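Teddale workshop - bench, boxes and storage

Gallery 2: the white tables

The pages in this gallery record the fitting-out of the assembly room at Teddale, from bare floor to working benches. The first gallery covered the floor, the lighting and the wall sockets. The second is concerned with the work surfaces and with what is kept on them between jobs. Notes are by Oľga Vávra, who drew up the bench plan and the parts register.

The room was laid out for small plastic enclosures and the hand tools needed to open, drill and close them. Larger items go to the Dusovow building, where there is a loading door and a pillar drill. Transfers run on Friday mornings and are entered in the register before the van leaves.

The tables are used in pairs. A single table proved too shallow once a cordless drill, a box of stock and a work piece were all on it, so a second was placed behind the first. The near table is for the job in hand. The far one takes whatever has to stay within reach.

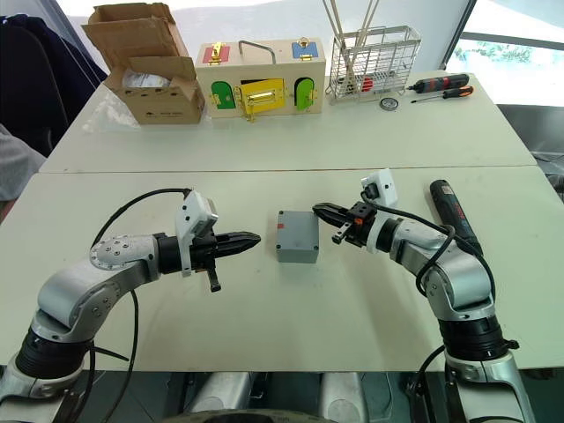
Near and far tables pushed together, with the small grey enclosure on the near one. The cardboard box at the back is open, and the pale chest with the metal carrying handle stands to the right of it.

How is a small enclosure held while its lid is being drilled?
In a vice with soft jaws, closed only far enough to stop the part turning. A scrap block goes underneath so that the bit does not break through into the table top. Holes are started with a small bit and opened out in two steps.

Further notes on the layout

Table height. All tables were set to the same height with a straight edge and a spirit level. The seam between a pair is checked with a steel rule after any move - a step that can be felt with a fingertip is enough to tip a small part.

Surface. White was chosen over grey for the tops. Dropped screws show up well against it, and so does swarf. Marks from marker pen come off with alcohol. Marks from solder do not.

Register. The parts register stood at 1,099 entries when the room opened, of which 448 were enclosures and lids. A further 108 entries were struck out in July as duplicates, mostly from the old Lysenko list, which numbered lids and bodies separately.

Labels. Prillness labels are used on the shelves. They hold well on painted steel and poorly on bare wood, so wooden items carry a tied tag.

Next gallery: shelving and the drying cupboard.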